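In defence of the word left out on the table

I have a small theory about tidying, and it starts with letter blocks. Bear with me, because I know that sounds like a very dull party.

We've got a set of the wooden-tray kind, where you line up little red and blue squares and the white letters on them make a word. They live on the big table, and they've been the cause of more discussion between me and Osian Penry than anything else in the room (and he once painted a door in the wrong colour, so that's saying something).
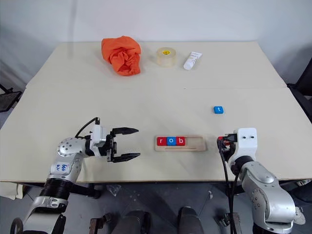
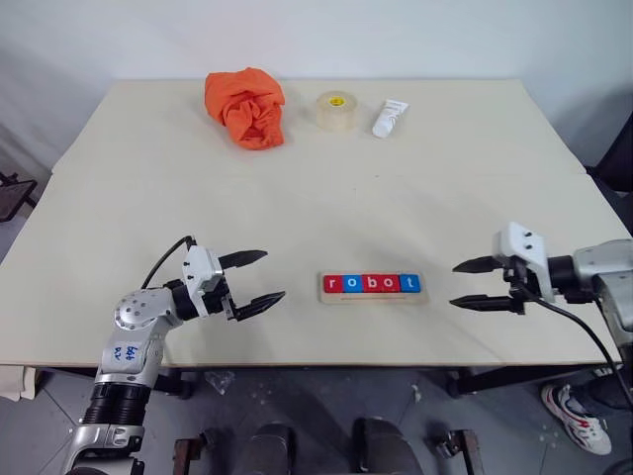

The same tray at "rob" and at "robot".

What clearing up is for

Osian's view is that a table is clear or it isn't. Orange cloth folded, tape in the drawer, tube back on the shelf, blocks in their box, job done. He grew up in Cultamstead in a house where you could have performed surgery on the sideboard, and he thinks a heap of cloth at the back of a table is the start of a slippery slope.

I think he's half right! A cloth bunched up in a pile does bother me, and I've lost enough packing tape in my life to know it ought to have a home. But the word is different. A word somebody is in the middle of spelling is a bit like a book left open on its face, and you wouldn't go round somebody's house shutting all their books.

Think about "rob" for a second. It's a perfectly good word by itself, if a slightly criminal one, and if you sweep it into the box at that point then that's all it ever was. Leave it in its tray with the "t" lying nearby and it's on its way somewhere. You walk past with your tea and your head fills in the rest without being asked. I've finished whole words that way while looking for my keys.

And then there's the short row against the full one. I find five letters sitting snugly in a tray much more satisfying than a wiped surface, and I say that as a person who likes a wiped surface very much. Same colours, same plain little squares, but now it says something. Why would I want to put that straight in a box?

The rule we have now

Lamai Rungrueang, who teaches the infants at Prindness, gave me the best argument against myself. With 35 children, she said, an unfinished word is somebody else's spare parts by break time, so hers all go away, every letter. Fair enough. I'd do the same with 35 of them, and probably lie down afterwards.

At our place there are four of us and one tray, so we've settled on this: anything round the edges of the table can be tidied by anyone, at any time, without asking. The tray stays until the next word goes in. Osian agreed on the condition that the cloth gets folded, and I've been quite good about it, mostly. I still think he'd have that tray in the cupboard if I went away for two nights.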